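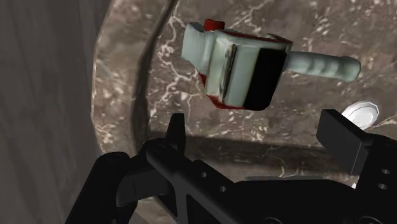 Ticket 2398
Subject: Hot water at bathroom basin goes lukewarm, then recovers
Opened by: Asuka Honda
Product: Mandine under-basin water heater
Handled by: Skoltgate support desk
Priority: Normal
Status: Closed

Original report

The hot water in our upstairs bathroom doesn't stay hot. It starts out fine, goes lukewarm after a short while, and then comes back hot if I leave the tap running. The heater is a Mandine under-basin unit that feeds only this one tap. Ikeda did the plumbing when the bathroom was redone and the heater has been in since March.

It is worse in the morning. By evening it sometimes behaves all day long and then does it once while I'm brushing my teeth. The kitchen is on a different heater and has no trouble.

There is no error code. The light on the front stays green the whole time, including when the water is lukewarm. I have already turned the heater off at the switch and back on. No change.

Reply from support desk

Thanks for the detail. Before we send anyone, please check the following and write back with what you find.

Is the temperature dial still where the installer set it?
Does the flow at the tap drop when the water goes lukewarm, or does it stay the same?
Does it happen if you open only the hot side all the way?
Is there any other water being used in the house at the time?

Please don't take the cover off the heater. The dial and the filter can both be reached without doing that.

Reply from Asuka Honda

Dial is on the middle setting. I don't know if that's where Ikeda left it, but I haven't touched it.

Flow stays the same as far as I can tell. I put a measuring jug under the tap and timed it hot and lukewarm and there was nothing in it.

Hot side only, all the way open: it still happens, but less. With the tap in the mixed position it happens nearly every time.

Other water: this one is harder to answer. The washing machine runs most mornings. I'll try a morning without it.

Reply from Asuka Honda

Tried it on Thursday with the washing machine off and nobody in the shower. Hot water stayed hot for the whole test, full open and mixed. Then I started the washing machine and ran the tap again while it was filling. Went lukewarm almost at once, came back when the machine stopped filling.

So it's the washing machine, but I don't see how. It only takes cold water and it's on a different floor.

Reply from support desk

That is a useful test. When the washing machine fills, the cold pressure in the house drops. The heater has a flow sensor on its inlet, and if the flow through it falls below the minimum, the element cuts out. The light stays green because the unit sees this as the tap being closed. It is not a fault as far as the heater is concerned.

In a mixed position you are pulling less water through the heater to begin with, so it takes only a small drop to reach the cutoff. With the hot side fully open you have more room.

It still shouldn't be that close to the limit. The usual cause is a partly blocked inlet filter. Please clean it as follows.

1. Switch the heater off at the wall.
2. Close the isolating valve on the cold feed. The slot should sit across the pipe.
3. Open the hot tap until it stops running, and leave it open.
4. Put a towel and a shallow tray under the inlet.
5. Undo the filter cap by hand. If it won't move, use a strap wrench, not pliers.
6. Pull the filter straight out and rinse it from the inside outward.
7. Refit the filter, hand tighten the cap, open the valve slowly, and check for drips.
8. Run the hot tap until there is no air in it. Only then switch the power back on.

Step 8 matters. Switching on with air in the tank can burn out the element, and that is not covered.

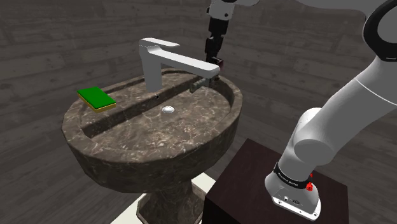 Please also tell us how many turns the isolating valve took to close. If it was a quarter turn, it's a ball type and either open or shut. If it was several turns, it may have been left partly closed after the install.

Reply from Asuka Honda

Filter cleaned. There was some grit in it, pale and sandy, but I wouldn't say it was blocked. Cap came off by hand.

The valve was a quarter turn to close. However, it wasn't fully open when I started. The slot was at an angle, well short of in line with the pipe. I assumed that was how it was meant to be, so when I finished I put it back at the same angle.

Tested with the washing machine filling. Slightly better. Still goes lukewarm in the mixed position.

Reply from support desk

The valve should be fully open, with the slot in line with the pipe. Installers sometimes throttle it to stop a tap from splashing in a shallow basin, and that would give you exactly this. Please open it all the way and repeat the test.

If the tap then splashes too much, don't go back to the valve. Fit a flow regulator in the tap outlet. Ender makes one that screws in where the aerator goes, but check the thread first, as there are 2 common sizes.

Reply from Asuka Honda

Opened it fully. Ran the tap through a complete washing machine fill, mixed position, 10 minutes altogether. Hot the whole time. Repeated it with the shower running as well and it dipped once, briefly, then recovered.

It does splash now. Ikeda confirmed by phone that they turned the valve down for that reason and didn't write it on the job sheet. They have offered to come and fit the regulator.

One other thing. The new filter cap position looks slightly different from before, a bit further round. No drips. Is that a problem?

Reply from support desk

Not a problem. The cap seals on an O-ring, so where it stops depends on how the ring is sitting. If it is dry after a day, leave it alone. Don't tighten it further to make it line up.

The brief dip with the shower and washing machine both running is to be expected at your pressure. If it starts happening more often, clean the filter again before anything else. With grit in the supply I would do it twice a year.

Reply from Asuka Honda

Cap still dry. Regulator is in and the splashing has stopped. I checked again with the washing machine after it was fitted, in case the regulator brought the flow back down too far, and the water stayed hot. Happy for this to be closed.

Internal notes

Cause: isolating valve on cold feed left part closed at install, plus light grit in inlet filter. Flow sensor cutoff reached when house pressure dropped.
Fix: valve fully opened, filter cleaned, outlet regulator fitted by installer.
Parts supplied by us: none.
Site visit: none.

Same symptom reported on ticket 2598 - green light, no code, lukewarm in mixed position. Ask for the valve slot position in the first reply there. The standard questions don't cover it and we lost time on this one as a result. Have asked for it to be added to the first-reply template, after the question on the dial.

The manual shows the valve only in the closed position. Passed to documentation.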